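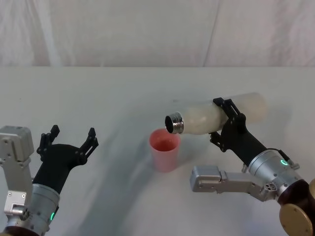
Custódio Morais reckons pouring is the hardest thing you can ask a beginner to teach, and he told me so before I'd even got my coat off. Folding a tea towel is slow, he said, and stacking is mostly patience, but with a bottle you have to decide when to stop, and people are terrible at deciding when to stop.

I'd gone along to Flostora's new teaching room, which opened in December above the old Badumska print works, to see how you show a robot a job without writing a line of code. The short version is that you do the job yourself, through the robot, again and again, until there are enough goes for it to learn from. Each go is called an episode, and the pouring task had reached 999 of them when I turned up. The target is 2430, so there's a fair bit of pouring left to do!

The way it works is rather lovely. You sit at a desk holding two small arms, one for each hand, and whatever you do with them the two big arms do on the table. Squeeze and a gripper closes. Tip your wrist and the bottle tips over the pink cup. You don't feel the weight of anything, though, and that threw me completely. Inès Aubert, who runs the sessions, kept telling me to watch the neck of the bottle and forget about my hands. I found that about as easy as forgetting about my feet on a bicycle.

My first try was a write-off. I came in too high, lost my nerve and backed out again. The second was too quick. By my sixth or seventh I'd got the mouth of the bottle down close to the rim and held it there, and Inès marked that one as a keeper – I was far more pleased than a grown woman should be.

What surprised me was how fussy they are about the bad ones. Any episode with a long dither in it gets thrown out, because the robot would happily learn the dither too. Inès says she can tell who taught a batch just from the way the arm hesitates. She also likes having lots of different people on the controls, left-handers especially, and she moves the cup a little between goes so the robot doesn't learn one spot on the table and nothing else.

The software that does the recording is called Fluter, and Pons, the small outfit behind it, has promised a version that lets two people share the arms, one each. Custódio isn't convinced. He tried something similar with his brother and they stopped speaking for the afternoon.

Flostora is looking for 135 people to come in and teach over the next few months, with no experience needed. Sessions last two hours, mornings or evenings, and you get a practice go before anything is saved. Names can be left at the desk downstairs. I've put mine down again, for the evening.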